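Laundry and linen attendant, Sekville

Posted in August
Hours: part time, mornings, 29 hours a week
Reports to: Kevser Gündoğdu, housekeeping lead

Terkura runs furnished apartments for people on short work stays. We have two buildings in Sekville, Taşdemir House and the Floden building, with 142 apartments between them. We are hiring one laundry and linen attendant, based mainly at Taşdemir House. 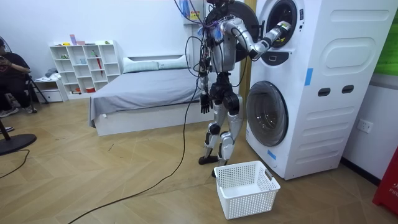
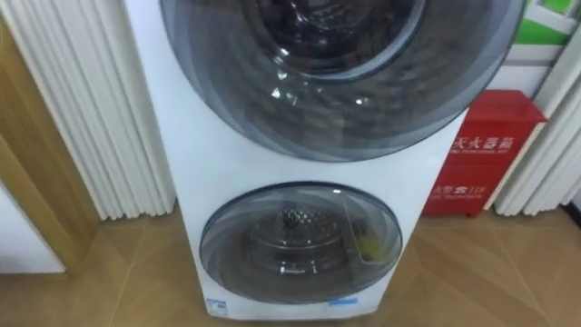
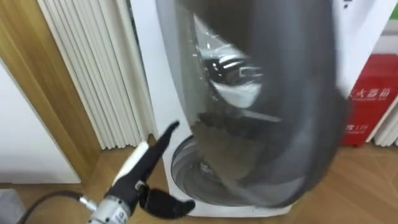
The job is mostly washing, drying, folding and putting away. Guests in the larger apartments do their own laundry during a stay, and you take over when they leave: bed linen, towels, bath mats, kitchen cloths and the washable covers from the sofas. The larger apartments have a white stacked unit with one round door above the other, so you will be reaching up to the top door and bending to the bottom one many times in a shift. Please think about whether that suits you before you apply. The smaller apartments have no machines, and their linen goes down to the main laundry room on the ground floor.

What you will do

Strip beds and collect used towels after checkout, starting at 7:30 a.m.
Sort by color and fabric and check for stains before anything goes in the wash.
Run the machines in the apartments and in the main laundry room.
Look inside both drums before you leave an apartment. Small items get left behind, and anything a guest may want back goes in a labeled bag to the front desk.
Wipe the door glass and the rubber seals, clean the lint filters and leave the doors open to air.
Fold to our pattern (we will show you) and stock the linen closets on each floor.
Make up beds when the housekeeping team is short.
Write down torn or worn linen in the closet log so it can be replaced.
Report leaks, odd noises and error codes to maintenance. You are not expected to fix machines or move them.

What we are looking for

You do not need hotel experience. If you have worked in a laundromat, a care home, a school kitchen or a busy household, tell us about it. You should be able to read care labels and follow a written wash chart. You should be able to lift a full basket and carry it along a hallway; there is an elevator in both buildings. Most of the shift is spent on your feet. Some of our guests are home during the day, so we ask staff to knock, wait and keep noise down in the hallways.

We use unscented detergent throughout. If you have a skin condition or an allergy to cleaning products, mention it and we will talk through what is in the supply closet. Gloves and two sets of work clothes are provided. You supply your own closed shoes with a non-slip sole.

Hours and pay

Shifts run from 7:30 a.m. to early afternoon. The weekly rota is posted two weeks ahead and includes every other weekend. Pay is hourly and the current rate is on the application form. There is a paid break in each shift, and paid vacation builds up from your first day. The first 3 months are a trial period, with a short meeting at the end of each month.

Training takes place over your first two weeks. You will work next to Kevser or another member of the team in the first week and take a small set of apartments by yourself in the second. The wash chart, the folding pattern and the closet layout are all in a binder that stays in the main laundry room.

Where you will work

Taşdemir House is a short walk from the bus stop. Staff come in by the side entrance, where there are lockers and a small kitchen. You may be asked to cover at the Floden building when someone is out, and travel between the two during a shift counts as paid time. There is no staff parking at Taşdemir House, but there is a covered bike rack in the yard.

How to apply

Pick up an application form at the Taşdemir House front desk, or ask for one to be mailed to you. Fill it in and return it to the desk in an envelope marked for Kevser Gündoğdu. A resume is welcome but not required. Please give the name of one person who can speak about your work.

We will invite people in for a short talk and a look at the laundry room and one apartment. The visit takes less than an hour. Everyone who applies will get an answer, and we would like the new attendant to start as soon as their references have been checked.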